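How to Wash and Store a Cotton Tablecloth
Posted by Touran Bahrami in Kitchen and Table

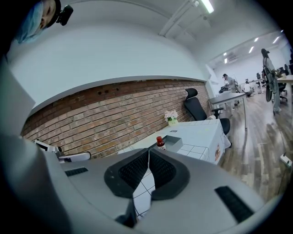
Cotton tablecloths last for years if you treat stains early and keep them out of a hot dryer. These steps work for plain, checked and printed cloths. Lace and wool need different care.

Before washing

Shake the cloth outdoors. Scrape off any wax or dried food with the back of a butter knife. Check the label, and if the cloth is new and dark, wash it alone the first time.

Treating stains

Grease: rub in a drop of dish soap and leave it for half an hour.
Coffee or tea: rinse from the back with cold water, then dab with white vinegar.
Red wine: blot, cover with salt, then rinse. Don't rub.
Candle wax: put the cloth between two paper towels and press with a warm iron. Change the towels as they fill up.

Look at the stain again before you go on. Heat will set whatever is left.

Washing

Use warm water and a normal cycle for white cotton, cold for colors. Half the usual amount of detergent is enough for a single cloth. Skip fabric softener. It builds up and the cotton stops soaking up spills. Set the spin to 1,000 or lower to keep creases down.

Drying and ironing

Hang the cloth over two lines so the middle doesn't sag. Take it down while it is still slightly damp and iron it on the wrong side, working from the center out. If it has dried fully, mist it with water first.

Storing

Roll it around a cardboard tube covered in white tissue. If you have to fold it, refold along new lines every few months. My holiday cloths go away at the end of December and I wash them first, even the ones that look clean. Old spills turn yellow in the closet.

Last updated 10th March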